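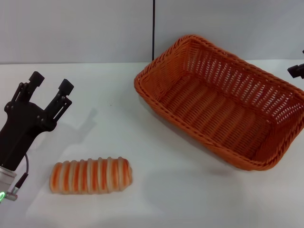
Bread Service and Basket Work
Handout 4, Front of House Basics
Notes by Joaquín Saavedra, typed up fast, corrections welcome

Fri 10 July, room 231. Bring last week's sheet, we start from the bottom of page two.

Recap from last time
Napkin folds: done, not going back. Most of you are fine with the pocket fold. Practice the flat one at home.
Clearing from the right: still shaky. We'll run it again in the second hour.

Today: rolls, baskets, and how the one gets into the other.

1. Types of roll you will handle

Plain round. Easy. Stays where you put it.
Split top. Keep the split up, all facing the same way.
Long spiral or banded roll. Wound from a strip of dough, ridges all the way around, light and dark bands if two doughs are used. Looks great, rolls off everything. Always lay it on its side, never stand it on end against the basket wall.
Seeded. Sheds. Put a liner under it, always.
Flatbread. Seperate basket, cut in wedges, covered.

A note on the spiral ones. The ridges are the selling point, so don't squeeze. Pick up from the middle, light grip, thumb one side and fingers the other. If you pick it up by one end the coil can open, especially when fresh. A tapered end is normal, comes from the last turn of the strip. Not a fault, don't send it back.

2. Baskets

Wicker, rectangular: the standard for table service and for the counter display. Long rolls go along the long side. People keep laying them across and then they ride up on the rim and look like they're trying to leave.
Wicker, round: small rolls only, two to four guests.
Wire: counter only. Marks the crust if left.
Lined wood tray: for the buffet at Zostthorpe, different setup, see handout 6.

Check before filling:
- broken ends sticking out (snag napkins, snag fingers)
- crumbs in the weave. Turn over, tap, then brush. Brush goes with the weave
- smell. If it smells of anything it goes to the wash shelf
- sits level. Press a corner, no rocking

Color. Strong colored baskets (orange, red, dark green) swallow a golden crust. Use a white or cream liner so there's a line between bread and basket. Natural wicker you can get away without. Arif Tarigan disagrees with me on this and he'll give his side in October when he takes the display unit. His view is warm on warm looks generous. Fine. For the practical, use the liner.

3. Placing the basket on the table

White cloth or bare white top, doesn't matter, same rule. Basket set at a slight angle to the table edge, long side open to the guests. Square-on is for meetings.
Leave a hand's width between basket and the nearest glass.
Not in the middle if there are flowers. Flowers win.
Handle (if it has one) folded down on the side away from the guest.

Put the basket down first. Then the bread. Carrying a loaded basket over someone's shoulder is how you lose a roll into a lap.

4. Filling it

Work from the back to the front.
a) liner in, corners soft, not sticking up like ears
b) biggest piece first, at the back
c) long rolls next, parallel, touching but not stacked
d) small stuff to fill the gaps
e) stop. Leave a bit of room at the front so the guest can get a hand in

Tongs for anything the guest sees. Clean hands or gloves back of house is ok, house rules vary, ask. At Indasside it is tongs everywhere including the kitchen, so those of you placed there get used to it now.

Tongs: open them wider than the roll BEFORE you come down on it. Come in from above, one jaw each side, close gently until it just holds, lift straight up. The usual mistake is opening too late and nudging the roll across the table, then chasing it. If it moves, stop, back off, start over. Looks much better than chasing.

For a curved roll, come in across the body, where it's straightest. Don't try and grab the curved end.

5. Quantities (copy these down, they come up on the written test)

Yusof lunch sitting: 26 covers, one basket per four, spare basket on the side station.
Big dinner: 100 covers, 231 rolls ordered last time, ran short on the spirals and had plain round left over. Order more spiral, less round.
Storeroom count for the whole term: 596 liners. Please stop using them as hand towels.

Someone asked where 231 came from when it's also the room number. Coincidence. Moving on.

6. Practice task, in pairs

One pair per table. Use the Nultomum practice bread (the hard stuff from the cupboard, not for eating, it's been in there since before me). One person places, the other watches and says nothing until the end.

Round one: basket on, one long roll on the table beside it, lift it in, lay it lengthwise. Slow.
Round two: same with three rolls, mixed.
Round three: full basket, liner and all, then take everything back out without wrecking the liner.

Swap after each round. Write one thing your partner did well and one to fix. One. Not a page.

What I'm looking for
- grip in the right place
- no dragging the roll over the rim, lift clear and then lower
- bread lying the way it should
- table tidy after, basket back at its angle
- that you didnt touch the inside of the basket

Speed not marked this week. Will be from next time.

7. After service

Uneaten bread from a guest table does not go back in a clean basket. Ever. Bin or compost, depending on site.
Liners to the laundry bag, shake first, outside.
Baskets: tap, brush, dry shelf, one layer. Stacked baskets go out of shape and then they rock.

For next week
Read the butter page (it's short). Finish the pair sheet if you ran out of time. Aprons please, three people without last time.

Questions to me before class or at the break, not by the door on the way out, I have another group straight after.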